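Cluvedmont Workspace Improvement Grant
Interim Progress Report to the Gumede Fund
Submitted by the Facilities and Operations Office, Gretameo
18 Sep 2020

Purpose of this report

This report covers the first half of the grant period and describes the work completed in the Cluvedmont workroom, the condition of the room at the time of writing, and the work that remains. It is submitted under the reporting terms of the grant agreement and should be read together with the expense schedule sent separately by the finance office.

Background

The workroom serves as shared space for bench work and desk work. Before the grant, small items were kept in mixed cartons under the desks and on the windowsill, and staff regularly moved them in order to clear a place to sit. Bench tasks were carried out on the same surfaces as computer work. The application proposed to separate storage, desk work and bench work within the existing floor area, without construction and without taking the room out of service for more than a short period.

The award for this part of the project was $2,000. No change to the amount or to the purpose of the award is requested.

Work completed

Storage. Metal wire shelving has been placed along one side of the room, and blue plastic bins are in use on the shelves. Wire shelving was preferred to closed cabinets so that the contents of the room can be checked quickly at the end of the day. Labeling of the bins has begun under the Flirkitz naming list, which assigns one category of item to each bin. A printed copy of the list is kept by the door.

Sorting. A full sort of the loose stock was carried out before the shelving was filled. In total 225 items were entered on the inventory sheet. Of these, 30 were withdrawn as duplicates or as no longer serviceable. Withdrawn items that could still be used were offered to other departments.

Desk area. The dark gray desk has been kept, as its surface and legs remain sound. It is used for laptop and keyboard work, with a black mesh office chair on a wheeled base. Paper files formerly stored on the desk have been moved to the records room. Staff report that the desk can now be used at short notice, which was one of the aims stated in the application.

Bench area. Work with small parts is now done on a tray with a green felt surface and a light wooden frame. The felt was chosen to protect finished faces from scratches and to reduce noise in a shared room. Round white discs with silver rims are among the items handled there. The raised rim also helps to keep round pieces from rolling to the floor, a frequent complaint in the staff survey that accompanied the application.
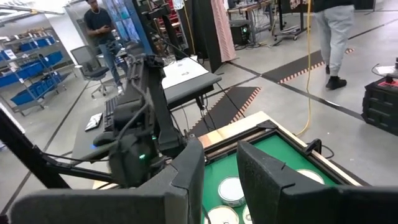
Matters outstanding

Cable management. Thin cables still hang from the desk to the floor. A cable tray for the underside of the desk has been priced and will be ordered in October. Until it is fitted, staff have been asked to keep the chair clear of the cables and to report any damage to the facilities office.

Labels. Some categories on the naming list proved too broad in use, and 2 of them will be divided. New labels will be printed once the revised list has been approved. The inventory sheet will be amended at the same time so that both records agree.

Felt surface. The felt will need regular brushing and, in time, replacement. A spare length has been included in the second purchase order. Care instructions will be added to the room guide.

Use of the room

The room remained open during most of the period covered by this report. It was closed for sorting and for the delivery of the shelving, and users were notified in advance on both occasions. Comments received since reopening have mainly concerned the ease of finding items. Two users asked for better lighting over the bench area. Lighting falls outside the present award and has been referred to the building budget.

Financial position

Spending to date is within the approved budget. The largest single cost was the shelving. The remaining balance is committed to the cable tray, the spare felt and replacement labels. Receipts are held by the finance office and are available to the Fund on request.

Next report

The final report will include the revised inventory, a closing statement of expenses and a summary of user comments. Questions about this report may be addressed to the Facilities and Operations Office at Gretameo.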